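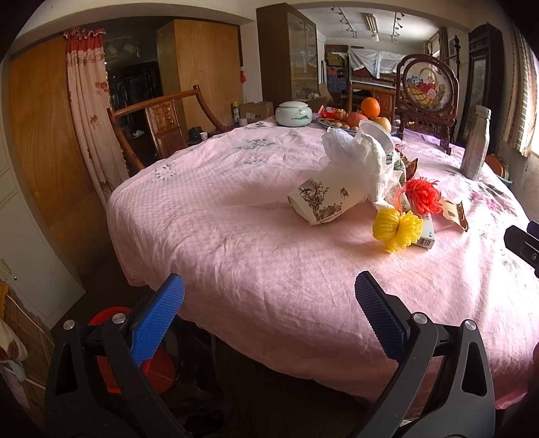 Clearing a Round Table Without Stripping the Cloth

Filed under: Living room, Table care
Text by Wael Morsy, checked by Tài Phan

This procedure covers a round table that is used daily for snacks and tea and stays covered with a cloth. It clears the surface in one pass and leaves the cloth in place. Allow 14 minutes the first time. Regular wiping and full laundering are covered on separate pages.

What you need

One small trash bag
One tray with a raised edge
A dry microfiber cloth and a damp one
A soft hand brush
A shallow box for small items that belong in other rooms

The tray used for this page is a Pronden 87. Any tray with a rim will do if it fits through the doorway while you are carrying it.

Step 1. Set the direction of work

Stand at the side nearest the kitchen and start with whatever is closest to you. Do not reach across the table. On a draped round table, a sleeve or hip against the overhang will pull the cloth and move everything on it.

Step 2. Remove the packaging

Take used tissues first, then wrappers, then cartons and cups. Check each carton for remaining liquid before you tilt it. Fold stiff wrappers with the open end inward so that crumbs stay inside. Flatten cartons over the sink, never over the cloth.

If you sort for recycling, do it at the bin. Sorting on the table doubles the handling time.

Step 3. Pull out what is not trash

Small boxes are easily lost among wrappers. Medicine, receipts, batteries and craft pieces go in the shallow box as soon as you find them. Keep medicine in its original carton with the leaflet, close the end flap, and return it to its usual cabinet before you continue.
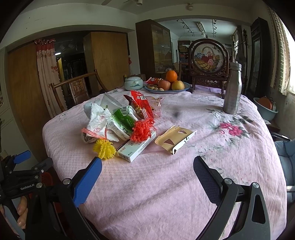
Step 4. Decide what stays

Items that live on the table should be few, stable and easy to lift with one hand. Fruit can stay out if the plate is wide enough to hold it without stacking. On the blue-rimmed plate an orange sits on top of an apple, and a snack packet leans on the rim; the packet goes to the cupboard and the orange moves to a lower position. A lidded jar and a tall thermos can both stay, set well back from the edge. Put a coaster under the thermos.

Step 5. Brush and wipe

Lift the remaining items onto the tray. Brush from the center outward, following the weave, and catch the crumbs on the tray rim or in your palm. A quilted cloth holds crumbs along the stitching, so brush those lines twice. Blot marks with the damp cloth, then with the dry one. Do not rub printed flowers.

Step 6. Reset the cloth

Check the overhang at four points. Pull gently from below the table edge until the drop is even, then smooth the top with a flat hand. Deep creases will need an iron — test the setting on the underside of the hem first.

Return the tissue box, the fruit and the drinks. Leave the side nearest the chairs clear.

Frequency

Once a day in the evening is enough for two people. With guests, repeat steps 2 and 3 between servings and leave the rest until they have gone.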